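December
By Chaimae Lamrani

Pre-show inspection checklist, Padton hall - Grorkotard tour, standing floor and balcony

Completed with the house closed. Second signature by Lucrezia Pace for rigging and electrical. Items are marked Pass, Pass with comment, Hold or Fail. A Hold must be cleared in writing before doors.

Access and egress

1. Final exit doors open fully from inside with one push. Pass.

2. Exit routes clear to the pavement. Pass with comment. Barrier stock was stacked against the north wall of the loading passage. Width still met the plan but the stack has been moved to the yard. It should go back there after every load-in.

3. Exit signs lit on mains and on battery. Pass with comment. Balcony left sign was slow to change over. Battery pack replaced, retested, accepted.

4. Aisle lighting in balcony. Hold. Two treads dark on the lower flight. Electrician booked for the afternoon. Cleared at 16:30, see signature sheet.

5. Step-free route from street to viewing platform. Pass. Platform ramp edge has been retaped.

Stage and barrier

6. Front-of-stage barrier pinned and level, all joints checked by hand. Pass with comment. One pin missing at the centre joint, fitted from the spares box. The spares box is now short and Zotodano, who supply the barrier, have been told.

7. Pit clear of cable and cases. Pass.

8. Stage deck legs locked and braced. Fail on first inspection. A brace on the upstage right corner had been left finger-tight, with the drum riser already in place. Riser struck, brace tightened, neighbouring braces rechecked, riser returned. Pass on second inspection. Please inspect decks before the riser goes on - this was raised on the last visit too.

9. Stage edge marked in white. Pass. The artist uses the downstage extension in the dark between songs, and tape there must be renewed daily.

10. Treads and handrails, stage left and stage right. Pass with comment. Stage left handrail has slight movement at the foot. Acceptable for crew use. Not to be used for the guest entrance.

Rigging

11. Load plan matches what is hanging. Pass with comment. The plan shows 6 motors on the front truss and there are 4. The revised drawing was with the tour rigger and had not reached the house. Copy now in the production office.

12. Secondary bonds on all lamps and speakers. Pass.

13. Lifting certificates in date. Pass. The certificate for the Lü backdrop frame is a scan and hard to read at the lower half. Clean copy requested.

14. Confetti units secured and pointed away from the balcony front. Hold. Stage right unit was aimed too high. Re-aimed and locked, then cleared by L. Pace.

Electrical and sound

15. Residual current devices tested on each stage supply. Pass.

16. Cable ramps on all public crossings. Pass with comment. Ramp behind the mixing position has a broken lid hinge. It lies flat under load. Swap at next load-out.

17. Sound level meter calibrated, reading visible at the mixing desk. Pass. House limit for this show is 100 dB averaged over the agreed period. The engineer has signed for it.

18. Hearing protection stocked at both bars and the cloakroom. Pass with comment. Nearly 200 pairs in stock. Adequate for tonight, reorder before the next standing show.

Crowd

19. Capacity figure agreed and written on the control room board. Pass. Guest list places are inside the total, and the promoter has accepted this.

20. Counting at the main door. Pass. Clickers zeroed and handed to the door supervisor.

21. Show stop procedure briefed to artist, tour manager and front-of-house engineer. Pass with comment. The tour manager asked who gives the word. It is the head of security, on channel one, and the engineer cuts the music on hearing it. No further confirmation is needed.

22. Drinking water at the pit. Pass. Cups only.

Fire

23. Extinguishers in place, pins and seals intact. Pass with comment. The dimmer room unit was standing on the floor. Rehung on its bracket.

24. Drapes and soft goods have flame treatment labels or papers. Pass with comment. Papers for the side masking arrived separately and are filed under the supplier's name. Labels should be sewn on before the spring dates.
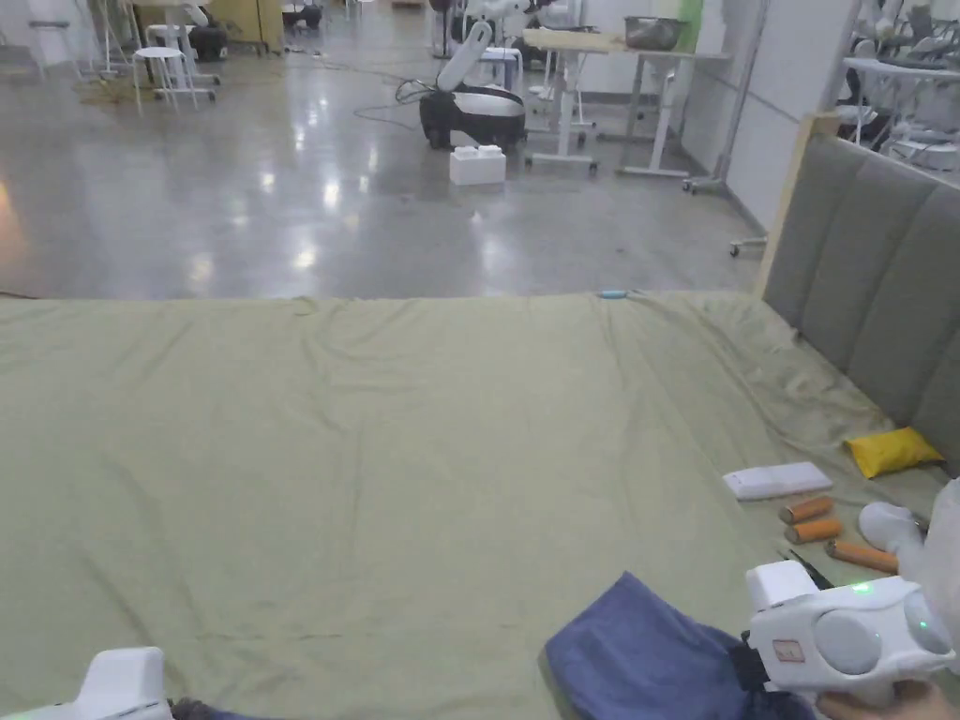
25. Smoke detection isolated for haze, log entry made, fire watch posted. Pass. Isolation ends when the building is clear of audience, and the time is to be entered by the duty manager.

Signed: C. Lamrani, L. Pace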